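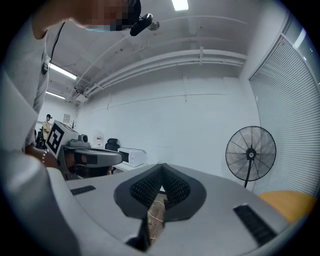 Rimholm Worktable
Light brown wood top, plain finish
$300

I'm Nassoro Kimaro and I make the Rimholm in a small shop behind my house. It's a table for working at. I say that first because people write to me asking if it would look good in a dining room, and sure, it might, but I built it for offices and labs and spare rooms where things get plugged in, leaned on and shoved across the top all day long.

The top is wood in a light brown. I get asked for gray a lot, and for white even more, and I've tried both! I went back to the brown. A lot of the rooms these tables go into are white already, white walls and white ceiling with the pipes running across it, and after a morning under bright lights I like having something warmer to look down at. A white charging cable shows up nicely on it too, so you're less likely to drag one off the table with your sleeve. (I have done this. It was my own phone on the other end.)

The finish

I wipe on a thin coat of oil, let it sit, wipe it off, and do it again until I like how it feels under my forearm. There's no thick shiny layer. That means a coffee ring will leave a mark if you let it stay overnight, and it also means you can sand out the mark yourself with fine paper and put a little oil back on. If you want something you never have to think about, I'd point you to the Caleck, my other table, with its hard sealed top. It costs more and it's heavier, and I find it a little cold to lean on, but people who spill things love it.

Every Rimholm comes with a small tin of Flornosine, the oil I use on the tops. Shake it, put a little on a cotton rag, go with the grain. Lay the rag flat outdoors to dry when you're done and please don't ball it up in the trash, oily rags can catch fire on their own.

Edges and corners

I round the edges over by hand. My first batch had crisp square edges that looked great on the bench and left a red line across my wrists by lunchtime, so that was the end of that. If you wear a watch or bracelets at work you'll notice the difference right away, they slide over the edge and don't catch.

The corners are rounded too, a bit more than the edges. Hips find corners.

Legs

The legs bolt on from underneath and the whole base weighs 19 pounds. You need the wrench in the box and one other person to help you flip the table over, because the top is the heavy part. Put it together upside down on a blanket. There are 8 bolts, all the same size, and I throw in a spare. Start every bolt with your fingers before you tighten any of them!

Each foot has a leveler you can turn by hand. Old floors are never flat. Mine certainly isn't.

Cables

I don't drill a cable hole unless you ask. Most people put their hole in the wrong place the first time (again, me), so live with the table for a while and see where your cords want to go. If you already know, send me a sketch with the measurements from the left and back edges and I'll cut it before I oil the top. No extra charge for one hole.

You can also order the Simiyu rail, a wooden lip that screws on under the back edge and keeps cords and power bricks up off the floor. It fits the Caleck as well. I keep the rail open along the top so you can drop a cord in from above without crawling around under there.

Ordering and delivery

I build to order. It takes me 7 weeks from when you pay the deposit, sometimes a little less in summer when the oil dries faster. October gets busy, so if you need one before the holidays, write to me before then. I'll email you when the top goes into its last coat, and that's your final chance to add a hole or change your mind about the rail.

Tables ship flat in two boxes. Open the long one first, the wrench and the instructions are in there. If a box shows up crushed, take a photo before you open it and send it to me that same day so I can sort it out with the carrier.

You're welcome to come and try one. I'm in the shop Friday afternoons, and there's usually a finished top or two out where you can lean on it and pretend to type.

Returns

If it arrives and you don't like it, tell me within the first month and I'll take it back as long as it hasn't been cut or drilled. Tables with a custom hole I can't take back, but if something is wrong with the wood or the bolts I'll fix it or send you a new part, hole or no hole. Keep the boxes until you're sure.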